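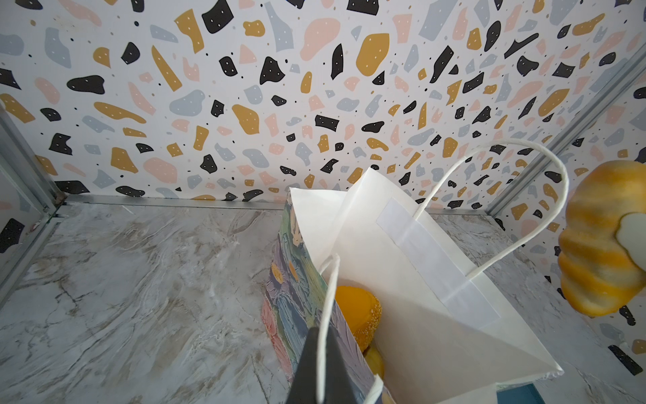 Terrazzo-patterned wallpaper in black, mustard, pink and pale blue-gray, over a marble-effect surface.

The woman who runs the wallpaper shop Jiritier, in the old center of Caldeira, asked me not to print her name. "Put the name of the shop," she said. "My customers know me by the shop anyway." We talked in March at her cutting table, with the door open to the street.

She did not plan to sell wallpaper. For 20 years she worked in the office of a paint factory in Ziltarside, where she answered letters of complaint. Most of them were about color. "People wrote that the paint was wrong. The paint was right. They chose it under the lamp of the store and they lived with it under the lamp of the kitchen."

This is why she does not let a new customer buy on the first visit. She gives a sample of one arm's length and asks the person to tape it near the window and look at it in the morning and again at night. Some do not come back. She says she has accepted this.

I asked her about the terrazzo patterns, which I see now in so many cafes. She laughed. Her grandmother had a real terrazzo floor and hated it, for it was cold and every dropped cup broke. "Now the granddaughters want it on the wall. On the wall is better, nothing falls on it."
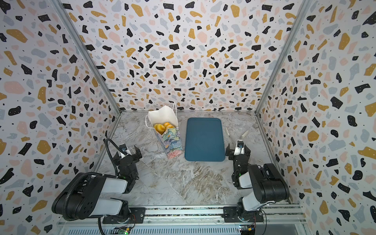

The same pattern on three sides, with a floral paper gift bag toward the back left.

Her advice for small rooms is different from what I have read in magazines. She likes a busy pattern there, and she likes it on more than one wall. Stripes she refuses to recommend for old houses. "The house is crooked and the stripe will tell everybody."

The most frequent mistake, she told me, is to order too little. The second printing of a paper can be a little darker than the first, and the difference stays in the room for years. She tells each customer to buy 2 rolls more than the calculation and to keep them under the bed.

The shop has sold through the online market Civitix since last year. It brings orders from far away, but she finds it tiring. A buyer there once asked for 80 samples and then bought a single roll. I asked if she was angry. "I was, until the evening. Then I thought, at least he looked at them at home."

She cut a sample for me before I left, a green one with small leaves. It is taped beside my window now, and at night it looks almost gray.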